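Home | Newsletter | Repairs | Workshop Nights | Contact

We use cookies to remember your settings. By continuing to read you agree to this. OK

From the bench, by Glenys Dafis
May 31, 2021

Well, the Groleck boxes are finally under way! If you were at the February night you'll remember me going on (and on) about wanting a proper little enclosure for the shed thermometer project, after my first go lived in a margarine tub for most of the summer. The tub did its job, poor thing, but the lid kept popping off and the ants moved in.

So I've gone for small metal boxes this time. They cost a bit more than plastic, but they feel lovely and solid in the hand and I reckon they'll cope with the Rumimwood damp. Nicholas Street Hardware had a few in the back, and I got the rest by mail order from Drurnel, who charged me 3 dollars postage, so no complaints there.

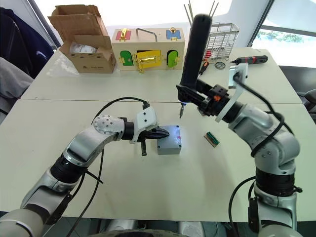 Metal box, circuit board and the electric screwdriver on the bench.

My big tip is to do a dry fit before you go anywhere near a screw. Sit the board in, pop the lid on, have a look at where your wires want to go, then take it all out again. I skipped this on the first one and spent 45 minutes undoing my own handiwork with a cup of tea going cold beside me. If your board has a row of connector pins, think about which side you want them facing while you can still turn it round easily.

And please go gently with the electric screwdriver! I love it to bits, my wrists love it even more, but it will happily chew up a small screw head if you lean on the trigger. I start every screw by hand, a couple of turns, then use the driver on its lowest setting and finish by hand again. Slow, yes. I've still got a jar of 70 mangled screws from my learning days if anyone would like to come and admire it.

Keep your packaging too, by the way. Two of the boxes in my order had lids that didn't sit flat, and Drurnel swapped them without any fuss, but they did want them back in the original wrapping.

Next time I'll get on to the wiring, and whether to put a bit of foam under the board (I say yes, my brother says no, we're not speaking about it). If you've a spare offcut of thin foam in any colour, bring it along.

Glenys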